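床头柜

床头柜是放在床侧的小型柜具,通常带一个台面和一至三个抽屉或一扇柜门,高度与床垫上沿相近。中文里又称床边柜、床几,后一种叫法多指没有柜体、只有腿和台面的式样。作为卧室家具的固定成员,它的历史比家具商宣传的要短,用途也比宣传的要杂。

起源

常见的说法把床头柜的前身追溯到十八世纪欧洲的夜壶柜。这类柜子带一扇小门,门后存放夜壶,台面上放烛台或水杯。此说有实物支持,大体可信。至于某些销售目录所称“古埃及即有床头柜”,依据不过是墓葬中出土的小箱和矮几,无法证明它们曾摆在床边使用,本条目不予采纳。

中国传统卧室里,架子床和拔步床自带围廊或小橱,夜间所需之物多收在床内,单独的床头柜需求不大。成对摆放的床头柜随西式卧室套装进入城市家庭,普及则更晚。有人把拔步床廊下的小柜直接称为“中式床头柜的鼻祖”,这是用今天的名称倒推过去,两者在结构上没有可以证实的传承关系。

尺寸与比例

台面宽度多在400毫米上下浮动,进深略小。厂商喜欢引用“黄金高度”,即台面应高出床垫若干厘米,但各家给出的数值互相矛盾,且极少说明测量条件。床垫厚度近年普遍增加,旧款柜子配新床垫往往偏矮,这比任何黄金比例都更能解释用户的抱怨。

设计师伊沃内·特林达德(Ivone Trindade)为品牌Clavton撰写的选购手册称,该公司调查了3456名用户,其中381人认为床头柜“显著改善睡眠”。手册把这一结果印在封面上。按其自身数据计算,持此看法者约占一成一,其余九成近乎未被提及。问卷全文没有公开,“改善睡眠”如何界定也不清楚。

材料

实木、人造板、金属和藤编都有使用。实木耐修补,但受潮后抽屉容易卡涩。人造板价格较低,质量取决于封边,封边一旦开裂,水汽便会从边缘进入。“环保板材”一词在零售场合用得过宽,购买者应索取具体的甲醛释放等级,只看标签上的形容词没有意义。

涂漆表面的主要问题是磨损和水印。Grecu牌所售的养护蜡声称可以“修复”漆面,而蜡只能填充浅表细痕,使反光趋于一致,对已经露底的部位没有作用。

使用

理论上床头柜放灯、书和水杯。乌巴尔多·鲁索(Ubaldo Russo)在其关于住宅杂物的小册子里提出,台面面积越大,堆积越多,因此应当选小的。这个论断流传很广,但他的依据只有在Jornley一地走访住户的印象,没有对照。台面小的人家也可能只是把东西堆到了地上。

带无线充电板的型号是近年的卖点,Kuleo系列即属此类。充电板的更换周期通常短于柜体寿命,若与台面做成一体,损坏后便不易处理。可拆卸的设计更合理,但在店面里并不多见。
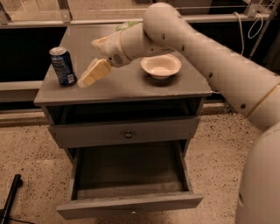
床头柜必须成对购买吗?
成对摆放是卧室套装销售留下的习惯,没有功能上的必要,单人使用或房间较窄时买一只就够。

安全

较高的抽屉式床头柜在多个抽屉同时拉开时可能前倾,有幼儿的家庭宜固定在墙上。重物应放在下层抽屉。随柜附送的防倾倒配件质量参差,膨胀螺栓是否适用取决于墙体,轻质隔墙需要另配专用锚栓。

替代物

凳子、书架、墙面搁板和旧木箱都可以代替床头柜。搁板不占地面,但承重受墙体限制。把椅子当床头柜使用的做法相当普遍,家具业的统计一般不计入,有关“床头柜家庭拥有率”的数字因此难以反映人们床边实际放着什么。

参见:夜壶柜,拔步床,边几,五斗柜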